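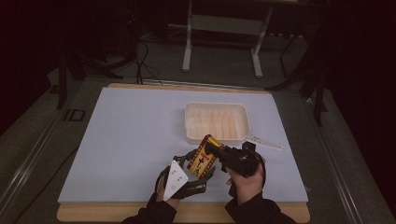 Fig. 4. A small box held at a tilt, and the divided tray.

Filling the Divided Tray

Before you start, give yourself a little elbow room. The Hilleo tray sits happily on any flat board or tabletop, but it does like to be in the middle, with space on every side for your hands to come and go (you'll be glad of it once you get to the last few boxes!).

1. Set the tray down with the open slots facing up, and press lightly on each corner to check that it doesn't rock.

2. Look over your boxes and put the smallest ones closest to you. Flaps should be tucked in all the way.

3. Pick up one box, holding it low on one side and at the upper corner on the other. It's fine for it to tilt while you get a good hold.

4. Turn the box upright over the slot you've chosen, with the printed face toward you so you can read it later.

5. Lower it slowly between the ridges and let go once you feel it touch the bottom.

6. Carry on with the next slot, working from one end to the other.

Note: The dividers are thin and will bend a little, and that's how they are meant to be. If a box feels snug, lift it out, straighten it and try again before moving it to a wider slot.

Caution: Don't squeeze a cardboard box by the middle of its face. The card dents easily, and a dented box tends to catch on the ridges on its way down.

Caution: Never lift a full tray by its dividers. Slide both hands under the base and keep it level.

For cleaning and storage, turn to page 40.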